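Skeris Maple Work Board

Large edge-glued board for benches, craft tables and pegboard tops

The Skeris is the board we kept wishing we had. It's a big, flat rectangle of pale maple, left unpainted, that gives you a proper wood surface wherever you happen to be working. Put it on a folding table, an old desk or a perforated bench top and you suddenly have a good place to cut leather, roll clay, glue up a model or sort out the insides of a clock.

We make them in small runs at our Daneshvar workshop. Mahsa Dehghan picks the planks and decides how they go together, and she's very good at it (she will happily spend a whole morning swapping two pieces back and forth until the grain sits the way she wants). Amirhossein Asadi does the gluing, flattening and edge work. Between them they finished 38 boards in the last run, and I liked nearly all of them too much to sell.

The wood

Maple is hard, tight-grained and light in color, and all three of those matter on a work surface. Small screws and beads show up well against it. Pencil lines are easy to see. And it takes a knock without leaving a crater, which anyone who has worked on a pine shelf will appreciate!

Every board is made of separate planks glued edge to edge. We don't hide the seams – you'll find them if you look along the grain – but they're sanded level, so a sheet of paper laid across one stays flat and your pen won't catch. Color runs from cream to honey, sometimes both in the same board.

Then there's the figure. Some planks are very calm, with fine wavy lines going mostly one way. Others have darker streaks that swirl and ripple like moving water. We don't grade for it and we don't charge more for it, so if you get a rippled one, enjoy it. You're welcome to leave a note with your order saying "calm" or "lively" and Mahsa will do what she can from the stack.

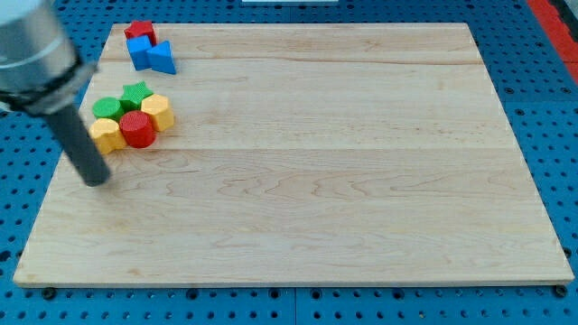 Skeris board in maple on a blue pegboard table. The rippled grain is strongest in the front half.

The edge

The front edge is beveled. It's a small thing, but I'd miss it more than any other detail on the board. Your forearms rest on it for hours at a time, and a sharp corner gets old fast. The bevel also keeps the edge from splintering when you lean a heavy box on it or slide something off toward you.

The surface comes to you sanded smooth. Run your hand over it when it arrives. If you feel a rough patch anywhere, send us a picture and we'll sort it out.

Using it on a pegboard top

Plenty of our customers have perforated tables, and so do we. They're wonderful for fixtures and hopeless for writing on, and small parts love to vanish down the holes. A Skeris solves both. Lay it flat, square it up with a row of holes, and set a round stop against the front edge near each corner to keep the board from creeping toward you.

Use stops with a low head so you don't bump them with your wrists. Our Nultow stops are sold in pairs, but any snug-fitting peg or bolt from your own drawer will do the job just as well. Please don't drill through the board itself unless you're sure about where it's going to live.

On a plain table, a thin rubber mat underneath is plenty.

Finish and care

Boards ship bare. We tried selling them finished and found that everyone wanted something different, so now you choose. For dry work like drawing, assembly or sorting, you can leave the wood as it is. For clay, paint or glue, give it two coats of Esterex board oil, front and back, and let each coat dry overnight before you put anything down.

Always oil both faces. A board that has been oiled on one side only can cup, and Amirhossein has a sad little pile of early samples to prove it.

Wipe up spills when you see them. Dried glue usually comes off with a plastic scraper and some patience. If the top gets scruffy after a few years, sand with 400 grit along the grain, wipe off the dust and oil again. Mine has been through this twice and looks better for it.

Don't stand the board against a radiator, don't soak it, and don't put it in the dishwasher (yes, we've been asked, and no, it wouldn't fit).

Details

Material: solid maple, edge-glued planks
Surface: sanded smooth, unpainted, unoiled
Front edge: beveled
Color: cream to honey, varies from board to board
Price: $83
Seconds, when we have them: $79, same wood, small flaws in the surface only
Nultow stops and Esterex board oil: sold separately

Ordering

The next run goes out in March. You can reserve a board now and we'll write to you before it ships, in case you've moved or changed your mind. Boards are packed flat with stiff card on both faces. Let yours sit in the room where you'll use it for a couple of days before oiling.

Pickup from the Daneshvar workshop is fine too, any time after 10 in the morning. Bring a blanket for the car.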